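Snack Shelf, Break Room 2

April restock at Dredora. The two-tier rack has replaced the cardboard box by the kettle, and everything gets sorted before it goes up. 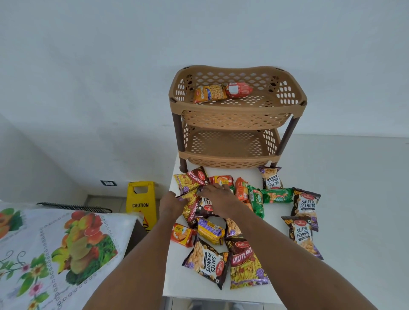

Modupe Shehu asked whether the biscuits could go on the lower level this time, as they end up crushed under the peanuts.

Sorting on the white table. Khatta Meetha, Salted Peanuts and a long green Magic Masala packet are among the things still to be put away.

Biscuits will go in the lower basket from now on. Requests for the next order go to Hala Mahrous, extension 713, before noon. Please put opened packets in the tin and leave the rack for sealed ones.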